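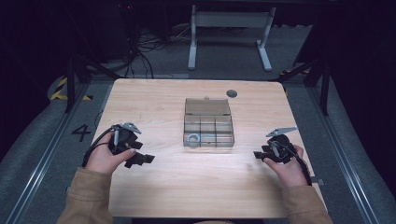 Compartment boxes, back in stock from November and going fast again. The clear plastic ones with the hinged lid, same as last year, same price. Lid goes right back and stands up behind the box on the table, so you can get at every compartment without propping it on your wrist. Little rectangular compartments, see-through partitions, a pale blue ring lying in one of them for scale. Good for washers, beads, fuses, picture hooks, sewing bits, fishing bits, the screws left over from a flat-pack that you daren't throw out.

Runska Clear Sorter
Sold singly or in packs of 3
Collect from the Brakatbridge counter or we post

What it's for

Small stuff. Anything that ends up in a jam jar or the bottom of a drawer. We use them ourselves behind the counter for watch batteries and key blanks, and Nhi has one at home for buttons. Not for liquids!! The lid closes over the compartments but it is not a seal. Fine powders (glitter, embossing powder, that sort of thing) will creep from one compartment to the next if you carry it on its side. Keep those in thier own pots.

Not meant for food either. Customers ask. We don't sell it as a food box and haven't had it tested as one.

Opening and closing

Tab on the lid edge, middle. Lift with a thumb, don't yank from the corner. Stiff for the first few goes, loosens up. If it's still stiff after a week of normal use bring it back and we'll swap it.

Close it on a flat surface. Press along the front edge until it's shut, then try the tab before you pick it up. Most of the spills we hear about are lids that were down but not shut.

Sizes

Two sizes on the shelf, Small and Standard. Small fits a coat pocket if the pocket is generous. Standard wants a drawer or a shelf. Measure the drawer with the box CLOSED, then check you've got room behind for the lid if you plan on opening it in there. If not it has to come out every time, annoying.

Stacks fine closed. Ours go up to 10 high in the stockroom, wouldn't go higher at home.

Cleaning

Warm water, washing-up liquid, soft cloth. Dry brush for the corners. No dishwasher, the plastic goes cloudy. No nail varnish remover, no white spirit. Sticky label residue: a drop of cooking oil, leave it, wipe, then wash. Leave it open on a tea towel overnight before anything metal goes back in or you'll get rust spots.

Labels

Sheet of 12 blank labels comes with each Standard. Not with the Small, sorry, they don't fit. Write first, stick second. Pencil rubs off, biro is ok, fine marker best. Put them on the lid if the box lives flat, on the front if it lives in a stack.

Questions we get

Do the partitions come out? No. Fixed. If you want movable ones ask for the Tăng tray, a bit dearer, comes in on order only.

Can I buy just a lid? No, box and lid come as one.

Will it survive being dropped? On carpet, usually. On a tiled floor, wouldn't bet on it. Hinge is the weak point.

Does the plastic smell? A bit when new. Leave it open by a window for a day.

Other colours? Clear only at the moment. Loan has asked the supplier about a smoky one, no answer yet.

What customers said

"Bought one for earring backs and went back for 2 more. Can see what's in it with the lid shut, that's all I wanted." Vy Lương

"Good box. Compartments a touch small for my bigger bolts, fine for everything else. Post took longer than it said." Thịnh Mạch

"Would like a handle." Kha Đào

Delivery and returns

Orders in before 2pm go out same day when we're open, otherwise next working day. Kirkimden addresses, we drop those off ourselves, no charge, leave a phone number in the notes please. Everywhere else by post.

Returns within a month, unused, with the label sheet if you had one. Cracked on arrival: send a photo of the box and a photo of the outer packaging, keep both till you hear from us. Replacement goes out, no need to send the broken one back.

Trade and schools: packs of 3 can be mixed sizes, just say which when you order. For bigger quantites ring the shop and ask for Loan Quách, mornings best.

Standard: in stock
Small: low, more due end of the month
Tăng tray: order only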